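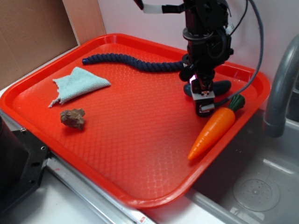 Tray 1175 on the worktop beside the sink, with the rope, cloth, stone and toy carrot in it.

Pramness Play Library
Loan tray inspection: checklist and comments

Tray reference: 1175
Contents: mixed handling set
Location: Opoku Room, sink worktop
Month: August
Type of check: full, between loans
Result: HOLD. One item to be replaced, one to be changed for some borrowers

How to fill this in

Mark each line Pass, Fail, Action or N/A. A Fail on any object takes that object out of the set. A Fail on the tray holds the whole set. Comments go under the line they belong to and should say what was found, even where the line is a Pass.

SECTION A. BEFORE STARTING

A1. Worktop wiped down and clear of food
Pass

A2. Tray set down with its full base supported
Action
The tray was set at an angle on the worktop, with the front corner a little past the edge and the right side out over the sink. It did not rock when pressed, but it should not be left like that with anything in it. The worktop height is 900 mm and the stone would land hard on a foot. Turn the tray square to the wall and move it left before unpacking.

A3. Contents match the set card
Pass
Five objects on the card: rope, cloth, stone, cucumber, carrot. Spread them out before checking. The cucumber and the rope are both dark colours and are easy to miss when one is lying against the other.

A4. Hands washed, gloves available
Pass

SECTION B. THE TRAY

B1. Rim complete on all four sides, no cracks or sharp places
Pass
Run a thumb right round, inside and out. The corners are rounded and nothing caught.

B2. Floor of tray free from splits
Pass
The raised pattern makes a fine crack hard to see under the ceiling light. Tilt the tray towards the window and look along it. Flex it gently at the same time. A split shows as a pale line that does not follow the pattern.

B3. Floor of tray clean between the raised parts
Action
Grit from the stone collects in the texture. A cloth pushes it about and a soft brush gets it out. Brushed once at this check, still some left in the back corner. Brush again before it goes out.

B4. Reference number readable
Pass
On the underside. Ink is fading and will want going over by next year.

B5. Tray lies flat when empty
Pass
The older Istetti trays have been known to bow after a hot wash. This one has not. Keep it out of the dishwasher all the same.

SECTION C. THE OBJECTS

C1. Rope (navy blue, twisted)

Strands tight, no loops that a finger could be caught in
Pass

Ends sound
Pass
Pulled firmly at both ends. No strands came away. The ends are the first place this sort of rope goes, so they are to be looked at every time and not only at the full check.

Length within our limit of 700 mm
Pass
Measured laid out straight. It is packed in a loose wave along the back of the tray and looks shorter than it is.

Supervision label in the bag
Fail, put right
Label missing. New one written and put in the bag. A set with rope in it does not go out without the label.

C2. Cloth (pale blue)

No loose threads
Fail
One edge is badly frayed and fibres stick out along it. The other edges are sound. Loose threads can wind round small fingers and they also come off in the mouth. Trimming has been tried on cloths from other sets and the fraying starts again within a few loans. Replace it with a hemmed one and do not trim.

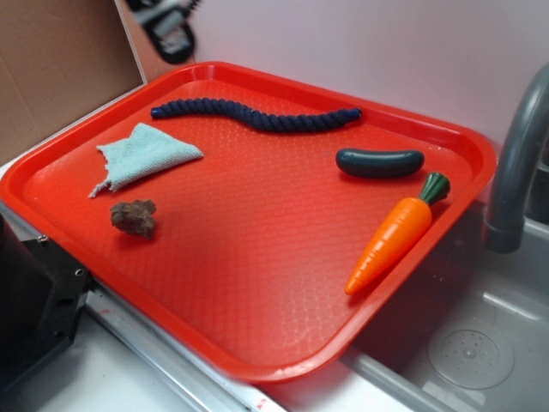
The replacement should be the same sort of size when folded, so that it still sits on the left side of the tray without touching the rope. Borrowers use the gaps between the objects. Children reach for one thing at a time, and a cloth that spreads over its neighbours spoils that. A plain light colour is preferred, as marks show up sooner.

Clean, no smell
Pass
Washed before the check.

C3. Stone (brown, small)

No sharp points or flakes
Pass
The surface is rough and lumpy, as it should be for handling, but nothing came away when it was rubbed hard with a dry towel.

Fails to pass through the small parts gauge
Action
It passed our gauge test in one direction and stuck in the other. By our own rule that makes it unsuitable for the under threes. For those borrowers take it out and put in the large smooth pebble from the spares drawer, then alter the set card to match. For older groups it can stay.

Washed and brushed
Pass
Brush with warm water and dry overnight. Do not put it back in the bag damp with the cloth.

C4. Toy cucumber (dark green)

Surface smooth, no bite marks or splits
Pass
A glossy surface shows scratches well, so look at it with the light coming from one side. Two faint scuffs on the underside, neither of which can be felt.

Ends secure
Pass
Pressed and twisted. No movement.

C5. Toy carrot (orange, green top)

Top firmly fixed
Pass
Children carry it by the top. Hold the body in one hand and twist the top with the other, then pull. No movement at all. If there is any give, the carrot is withdrawn. Do not glue.

Point not sharp
Pass

Ridges clean
Action
Some dirt in the grooves near the top. Cleaned with a soft toothbrush at this check. Add to the notes for whoever washes the set after each loan.

Colour fast
Pass
Rubbed with a damp white cloth, no orange on it.

SECTION D. CLEANING

D1. Correct product used
Pass
Skunex, made up in the 700 ml bottle to the line marked on the side. Rinse everything afterwards with plain water. It is for the tray and the two toy vegetables only. Rope and cloth go through the wash in a net bag.

D2. Drying
Pass
Tray stood on its long edge against the wall, away from the sink. Toys on the rack.

D3. Cleaning log filled in
Fail
Last two loans not entered. The entries can be worked out from the loan book and should be added.

SECTION E. PACKING AND STORAGE

E1. Packed as on the card
N/A, set on hold
When it is released, the rope goes along the back. Cloth and stone go on the left and the two vegetables on the right. The front and middle are kept clear. Everything goes into the bag for transport and the borrower lays it out from the card.

E2. Hold tag fitted
Pass
Red tag through the bag handle. Set is on shelf 5 with the repairs.

E3. Borrower's sheet up to date
Action
The sheet still shows the old layout with a sponge in place of the cloth. Print a new one.

ACTIONS CARRIED FORWARD

Replace cloth with a hemmed one. Holds the set.
Brush tray floor again and check the back corner. Holds the set.
Pebble to be swapped in for any under threes booking, set card altered.
Cleaning log brought up to date.
New borrower's sheet printed.
Tape line to be put on the worktop to the left of the sink, as a mark for where trays may stand.

Next full check: after 5 loans, or sooner if anything comes back damaged. Rope ends and carrot top at every return.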